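Cell Setup and Care, Unit 4: The Gripper and Wrist Camera on the Riltance Tabletop Cell

Scope

These notes cover the two-finger gripper, the wrist camera and the work surface of the Riltance cell. Arm joints and the controller are in Unit 2. Read the stop procedure posted at the cell before you touch the arm.

1. Before power-up

Close the air valve if the Vuvora tool changer is fitted. Check that the camera cable has slack at the wrist with the last joint turned to both limits. A tight cable shows up later as dropped images, and students tend to blame the software.

Wipe the camera window with a dry lint-free cloth. No solvent.

2. Finger inspection

Remove both fingers and look at the tips under a lamp. Replace the pair if either tip is chipped. Never mix an old finger with a new one: the closing point moves off center and the calibration in section 3 will not hold.

Refit with the Maruyama driver at the setting marked on its handle. Tighten the screws in turn, a little at a time. Thread fibers collect behind the finger mounts after cloth work and must be picked out with tweezers.

3. Zero and camera check

Close the fingers with nothing between them and store the zero. Open fully, close again, and compare. If the two readings differ, repeat section 2.

Then run the Plitard camera routine. It takes 288 images and needs nearly the whole table clear. Do not change the lighting while it runs.

4. Check with soft goods

Rigid blocks will pass a gripper that fails on fabric. Finish every setup with cloth handling and review the wrist views by eye. Look for:

- finger tips inside the view
- background detail still readable past the cloth
- bright fabric close to the lens, where detail is lost first
- straps or loops lying near a finger, which can snag on opening

Compare your own views with the two below. Cloth near the camera is blurred in both. The green basket is in both views and serves as a landmark.
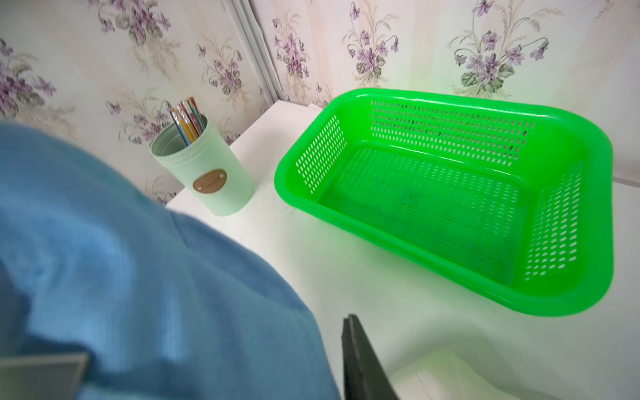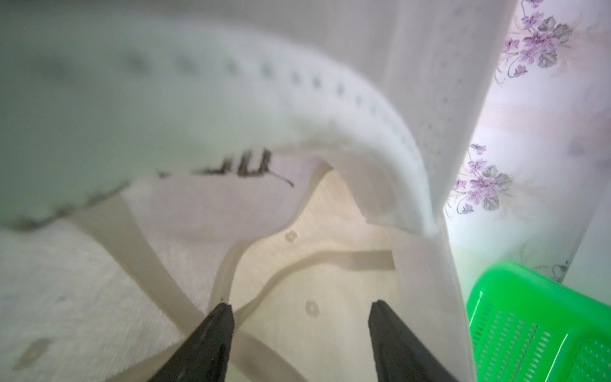

Page last changed: March, 4:10 p.m.

5. Log entry

Record the stored zero, the finger pair in use and any part replaced. Leave the fingers open and the arm in its rest position before switching off.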